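Quince season, and what to do with the last of them

2021-12-23

If you came to the Clircombe preserve swap in October you will already know how this item is going to go, because I talked about quinces to anyone who stood still. I'm going to do it again. They are the best fruit of the whole winter and hardly anyone I meet has cooked one!

First, the news from the swap. We raised £3,684 for the hospice garden, and 829 jars changed hands over the afternoon, which beats every swap we've held before. The piccalilli went first (it always does) and the last jar to leave was a beetroot and horseradish relish that I took home myself and have been eating with cold potatoes ever since. Thank you to everyone who carried, washed up and brought cake, and to the Trerkard lot, who drove over with apple boxes on their knees.

Now, quinces. The tree behind the chapel at Trerkard had its heaviest crop in years, and Mariann Csonka gave me two carrier bags full. She calls hers Gruledano quinces, after the farm where her aunt bought the tree. They are big, knobbly things with a grey fluff all over them, and they smell of pear drops and roses. Put a few in a bowl in the hall and you'll be greeted by them every time you come in. Mine kept for weeks like that, and I've only now got to the bottom of the bowl.

You can't eat them raw, or at least I can't. Rub the fluff off under the tap with an old cloth, then bake them whole for an hour in a low oven before you do anything else with them. A raw quince is like cutting up a chair leg. A baked one goes through like butter, and the core comes out with a spoon.

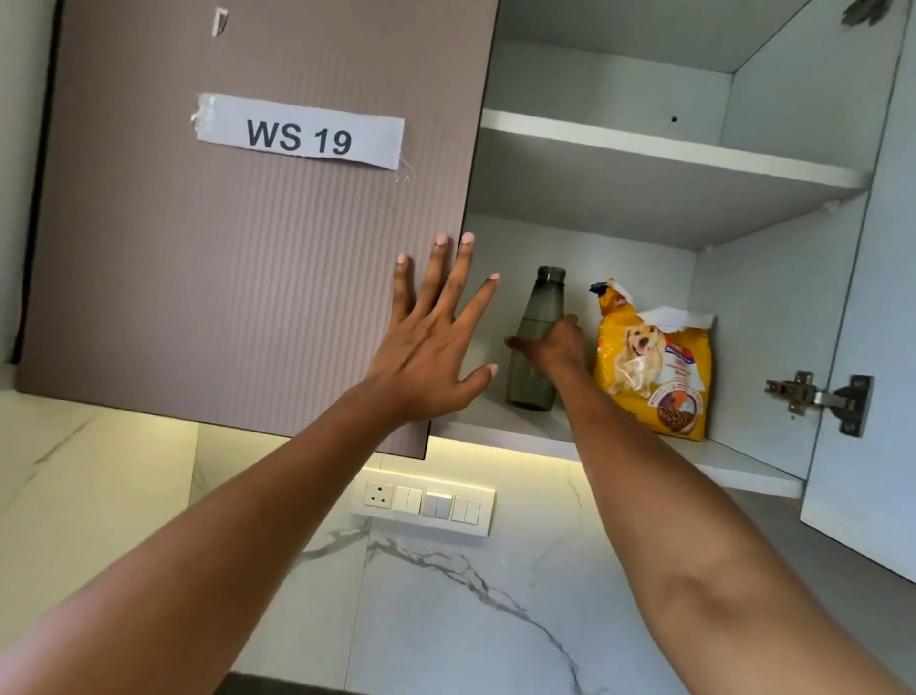 A kitchen cupboard door, labelled WS 19.

The paste is what most people make. Weigh the baked flesh, push it through a sieve, add three quarters of its weight in sugar and the juice of a lemon, and cook it gently in your heaviest pan until a wooden spoon leaves a clear path across the bottom. It will spit. Wear long sleeves and stand back a bit, and use the longest spoon you own. The colour is the real joy of it: it goes in the pan the shade of porridge and slowly turns to apricot, then coral, then a deep brick red, and I still call people in from the other room to look.

Pour it into a lined tin, leave it somewhere dry and airy for 3 days, turn it over, and leave it again until it no longer sticks to your finger. Cut into squares and wrapped in baking paper it lasts right through to spring. With a hard sheep's cheese it is wonderful. With a slice of fruit cake it's even better, and I won't hear otherwise.

Eirini Mitsotakis-Vlachou does something different and I've been completely won over. Hers is a spoon sweet, the kind her mother put out for visitors on a little glass plate with a cup of coffee and cold water. The fruit is grated and not sieved, so you get fine golden shreds in a thick syrup. She uses:

1 kg quince, peeled and coarsely grated
800 g sugar
500 ml water
2 sticks of cinnamon
a handful of blanched almonds
juice of a lemon

Simmer the quince in the water until it's soft, add the sugar and cinnamon, and let it bubble until a drop of syrup holds its shape on a cold saucer. Lemon goes in near the end, almonds last of all. Eirini drops in a leaf of scented geranium for the final few minutes and takes it out before potting. I tried it with and without. With, please, if you can get one.

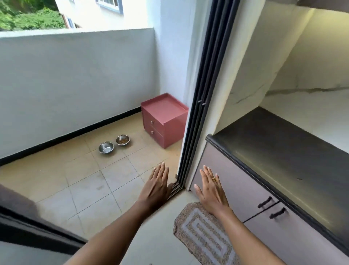
The almonds are worth spending a little on. I bought mine from Sarantis in the high street, where they sell them loose, and toasted half the batch in a dry pan to see if it made a difference. It made them taste of toasted almonds, and the quince rather disappeared behind them, so I'd leave them pale. Sarantis also had vine leaves and proper mountain oregano in when I called, should you be planning ahead for the new year supper.

Don't throw away the peel and cores, by the way. Cover them with water, simmer for an hour, drip the lot through a cloth overnight and you have the beginnings of a jelly that sets like a dream. There's so much pectin in a quince that I freeze the spare liquid in old yoghurt pots and add one to strawberry jam in the summer, which otherwise never sets for me at all.

A few slices are good in savoury things too. I put them under a shoulder of pork last week with onions and a bay leaf, and they soaked up all the juices and went sticky at the edges. They're lovely in a stew with prunes. I've heard of people putting them in dumplings, and if you are one of those people, write to me at once!

Anyone wanting a young tree should speak to Mariann, who has cuttings on the go and will be bringing the strongest to the spring swap. They like a sunny wall and damp feet, and they want patience, as you'll wait a good few years for fruit. The blossom is worth having in the meantime: large, pale pink and late enough to miss most of the frosts.

Jars for the spring swap can go in the porch box at any time. Please take the old labels off before you leave them, and keep lids and jars together.

Comments

Pam H.
Made the paste on your say-so and have burn marks up one wrist, but it's gorgeous. Mine only went orange. Did I stop too soon?

Mariann C.
Pam, keep going another half hour next time on a lower heat. The red comes late. Glad the tree is getting its due!

Old Trerkard Road
My grandmother put a quince in with the bed linen. I'd forgotten that until I read this.

D. Lacey
Can you do the spoon sweet with less sugar? My husband has been told to cut down.

Recent items

October swap: who brought what
Green tomato chutney, three ways
Sloes before or after the frost?
Keeping apples in a garage
Wanted: jelly bags and large pans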